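Notes for the Kulholm talk, 2019-06-15

Slide 1. Say hi, thank them for giving up a Saturday, check the mic. I get 16 minutes and I always run over, so skip the Modton story if the coffee break ran late!

Slide 2. My big subject today is the basket on the table. I spent years putting tumblers away in deep cabinets (and then never finding them again), and what finally got me tidy was one wire basket, out in plain view. You can look through the mesh and know what you own. The handles help too, you just lift the whole lot when you want to wipe the table down.
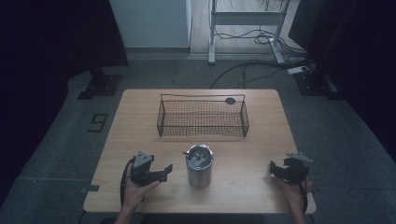
At Gitell somebody asked whether a tall steel tumbler won't just tip over in a basket like that, and would I please lay it on its side. Fair point! I say stand it up if the basket is deep enough, lay it down if it isn't, and take the lid and straw off first either way. Ask for a show of hands here, who stores them with lids on? Wait for the laughs.

Slide 3. The 2 basket rule. One for what gets used daily, one for guests, and the rest goes in the donation box by the door. Mention that the Deng handout has the shelf sizes. Then questions.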